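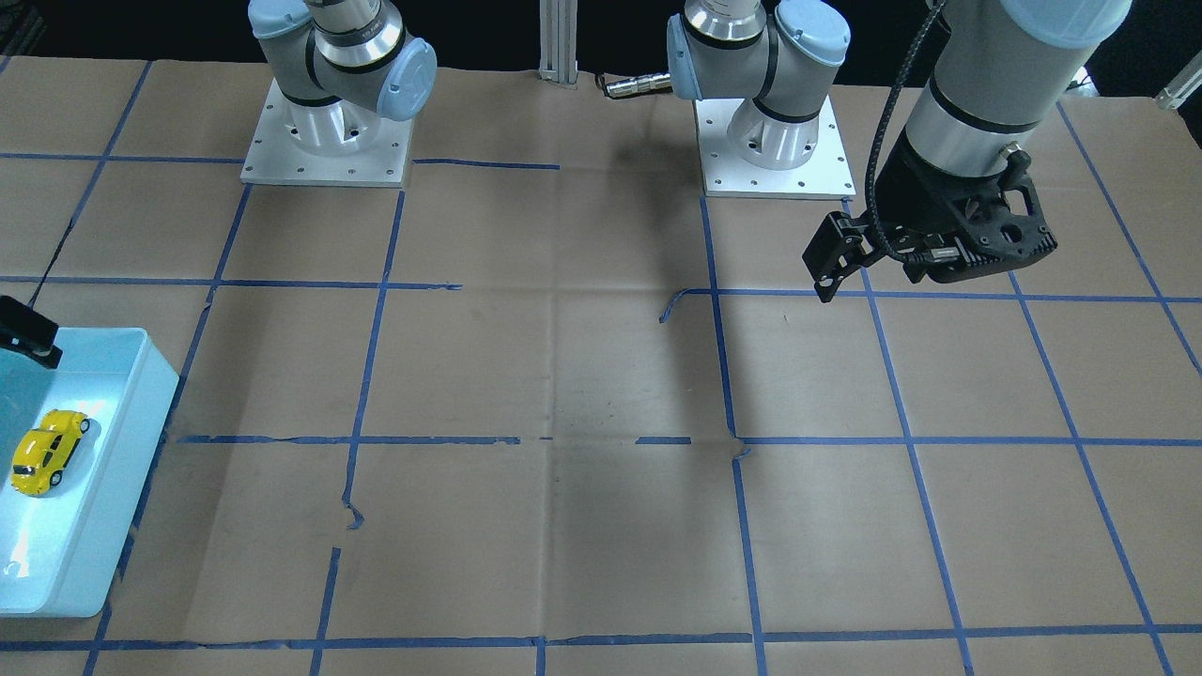
The Parking Question

My sister-in-law had already bought the coffee when she told me the meeting was about parking. By then I had my coat off and it would have been rude to leave.

"You know Osaze Nwosu," she said.

I did not know Osaze Nwosu. I knew that he had moved up from Brudport and taken the old feed office on Nutarlow Street, and that he had a plan. Everyone who moves up from Brudport has a plan. The last one wanted a ferry.

"It's a good plan, Paul."

"I'm sure."

"You don't have to say it like that."

Fesmont has 3,181 people if you believe the sign, and I never have, because the sign went up the year the mill closed and whoever painted it has moved away too. On a Monday in April you could park a hay wagon sideways on Main Street and go to lunch. The trouble, according to people who had gone to the trouble of having one, was Saturdays. On Saturdays the lot behind Goossens filled up by ten in the morning, and after that drivers went around the block until they got mad and went to the mall.

I had worked at Goossens for most of my life, first in shoes and then upstairs in the office where they kept the complaints. I never saw a complaint about parking that wasn't about something else. Mrs. Bell couldn't find a space, and also the slacks had shrunk.

Nwosu came over and shook my hand. He was a tall man with his sleeves rolled up, younger than I wanted him to be.

"You're the one who thinks it won't work," he said.

"I haven't heard what it is."

"No, but she told me."

He walked us over to the table. He had covered it in brown paper, the kind we used to keep on a big roll by the gift counter, and on top of the paper he had laid out the lot in blue tape. I looked at it for a while. The lines wandered. One of them quit halfway across, started again and quit again, and near the middle a little torn end had come up off the paper and curled over.

"Is that the driveway?" I asked.

"That's where I ran out of patience."

I will give him that. A man from the county would have told me it was the driveway.

What he wanted was simple, or he said it was. Take out the old slanted spaces, square everything up, and run the cars in one way and out the other. He figured it would cost 500 dollars for paint and a weekend of his own time. I asked who had figured the paint and he said he had. I asked whether he had ever painted a parking lot.

"I painted a gymnasium floor once."

"With cars on it?"

My sister-in-law put her hand on my arm, which she does when she wants me to hear how I sound. I heard how I sounded. I also remembered the spring we repainted the loading dock, and how the yellow came up on people's shoes and went all through the carpet department, and how I was the one who wrote the letters.

"Show me the corner by the dumpster," I said. "That's where it'll go wrong."

"Why there?"

"Because that's where the truck backs in. Your squares don't know about the truck."

He thought about that. Then he said we should try it. 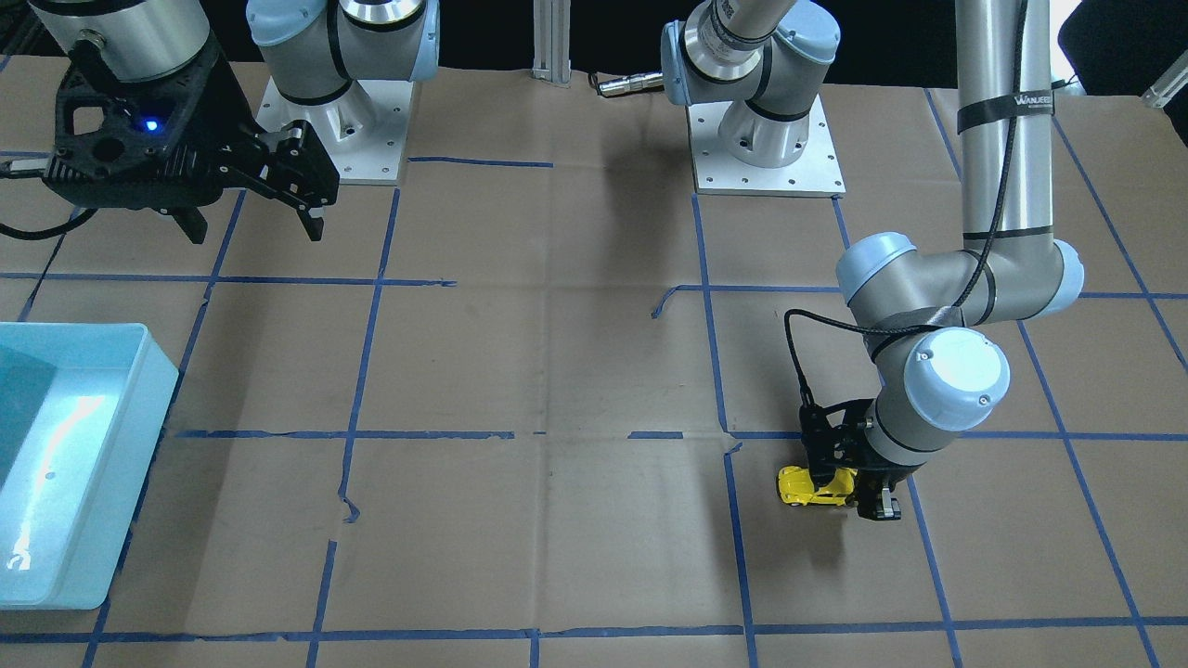 Goossens gets its deliveries at six, before the doors open, and for as long as I worked there the driver came in off the alley and swung wide. He swung wide because of the drain. You can draw a lot any way you like, but the drain is where it is. I told Nwosu all this, and he listened with his head down, and I watched the little yellow car with the black windows hang over its square on the right-hand side, not quite touching the paper. I thought it was the only vehicle in Fesmont that had never hit that dumpster. It was lying more or less straight between the tape lines too, and I have never in my life seen a customer do that.

"So where's the drain?" he said.

I put my finger on the paper. It was scuffed there already, and creased, and I had to move my finger a little and then move it back.

"About there."

"About?"

"I'm not an engineer."

"Me neither," he said, and he sounded pleased, and I didn't see what there was to be pleased about.

We went at it for an hour. He gave up two spaces for the truck and I told him it was not enough. He gave up another and I said it might be. My sister-in-law drank both coffees. Somewhere in there I had begun saying "we," and she noticed before I did, and I saw her notice and stopped.

"I still don't think it'll work," I said when I had my coat on.

"Which part?"

"People. You can't tape people."

"But if the truck can get in?"

"If the truck can get in, then you've got a lot the truck can get into. I wouldn't promise anybody more than that."

He wrote it down. I don't know why that bothered me as much as it did. I went out and got in my car, which was parked right in front of the feed office, with nobody ahead of it and nobody behind, and I drove home by way of the alley. The drain was farther left than I had told him. Not by a lot. I sat there with the engine running and tried to decide whether it was worth a phone call.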